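The Black Cable

Gilmont, 19/08/2023

Nelly Quispe was late and the kettle hadn't been filled. Bag down, coat still on. Thirty-seven cables to go in the Purkorholm box, and the van coming at five.

A white table, a white wall. One thin black cable.
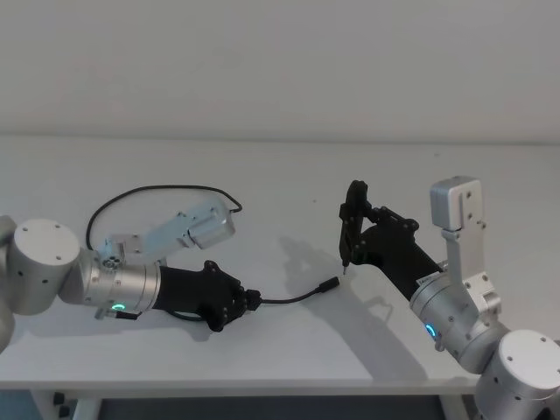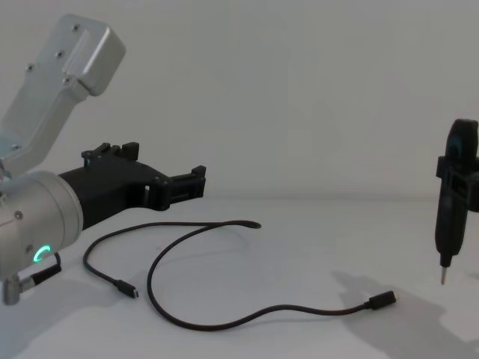

Part two: the plug

It wasn't on the list. She went down the sheet twice with her thumbnail, seventeen lines, and teh black one wasn't any of them. No label. No tag. Just a plug on each end.

Nina would of known. Nina had known every lead in the building, could tell you which drawer, which year, who'd bent it. But Nina was in Bummont now, since January, with a garden and a bad phone signal.

She rang anyway. Eleven rings. Then wind, a dog, Nina shouting hello.

"Thin one. Black," Nelly said. "Goes to what?"

"Long?"

"Quite long."

"Radio," said Nina. "The old radio from the back office. Is it still there?"

Nelly hadn't thought about the radio in ages. Under the stairs, behind the Christmas things. She went to look with the phone wedged on her shoulder, banged her knee, swore. Found it. Dust all over the dial.

"Got it."

"Well, plug it in then, I'll wait."

Van at five. Thirty-seven cables. Box not even taped.

She carried the radio back up and looked for a socket.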